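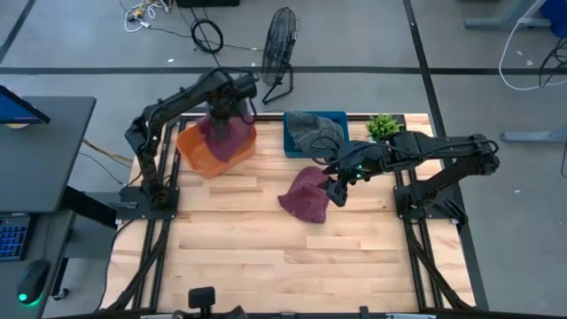 What made the gritter slide off the Getorby road when its brakes had only just been serviced?

A rear brake on the nearside was dragging and had got very hot on the long descent, so by the last bend most of the stopping was being done by the front axle on a wet road.

Search the notebook Search Enter a word or job number Go

2026-01-29
Posted by the brake bench, Muvalard workshop

Job 3077, the gritter from the Getorby road. I'm writing this up while my tea is still warm and the thing is still fresh in my head, as last time I left it till the end of the week and could hardly read my own scribbles.

First of all, the driver and the mate are both fine, bruised ribs and a sore wrist between them, and we were all very glad to hear it. The gritter went through the fence on the inside of the bend and ended up on its side in the field, which is a good deal better than the other side of that road, where it drops straight to the river. Recovery brought it in on the low loader late in the evening with half its salt still in the hopper (I am still finding salt in my boots, and I dare say whoever sweeps up will be finding it until Easter).

What we were told: coming down from the Vörös side, fully loaded, pedal felt normal at the top and then "long" by the time they passed the quarry gate. The driver changed down, tried again, got some braking at the front and very little behind, and the back end stepped out on the bend. Skid marks start around 100 metres before the fence, going by the sketch we were sent, and they are a lot darker on the offside. I didn't go up to see for myself and would like to, if the road is open again before the weather turns.

Now the wheels. Offside rear came apart nicely, linings good, drum clean, springs where they should be. Nearside rear was another story. Drum blued most of the way round, linings glazed like a pie dish, and the adjuster wound out much further than its twin. I backed it off, cleaned it, put it on the bench and worked it by hand, and it went on tightening itself and wouldn't let go again. Did it over several times with the kettle on in between, same every time. Then I swapped the two adjusters over, left for right, and the fault went with the part. So I'm fairly happy it's the adjuster and I don't think we need to go looking at the valve block just yet, though I've put a tag on it so it doesn't wander.

The awkward bit is that the adjuster is one of the Rikton ones fitted in October, when the whole rear axle was done. Our stamp is on the sheet. I've read that sheet more times than I care to say and it all looks in order, free travel checked both sides, but "checked" is only a tick in a box and there is no measurement beside it. I would feel a great deal better tonight if there was. From now on I'm writing the actual travel down, both wheels, and I'd ask everyone else on brakes to do the same, even when it's late and the van is wanted back.

Still to do:
- open up the bad adjuster, but only with the insurer's engineer standing there. It's bagged and on the top shelf, please leave it be
- find out which other vehicles had the same part. I make it two more gritters, and both should stay in the yard till we've had the drums off
- front linings want measuring, they took a hammering
- ask the depot for the load ticket, the one in the cab is soaked through and I can't make out the weight

One thing I can't square yet. If it was dragging the whole way from Vörös I'd have expected somebody to smell it, and neither of them did. Perhaps with the heater on full and the windows shut you wouldn't. Or perhaps it only grabbed after the first hard stop at the top, by the chapel. I'll ask again, gently, once they've had a few days' rest.

Comments

nightshift_bay: Same part on the tipper, I'm sure of it. Will dig out the sheet in the morning. Agree about writing the travel down.

Saltyard: They both say thank you for the cake. The one with the wrist reckons there was a bit of a pull to the left at the chapel, if that's any use to you.

brake bench: It is, very much so, thank you. Adding it to the job.

oldquarryroad: Road was still shut at the bottom when I came past. Fence is down for a fair stretch and the sheep have noticed.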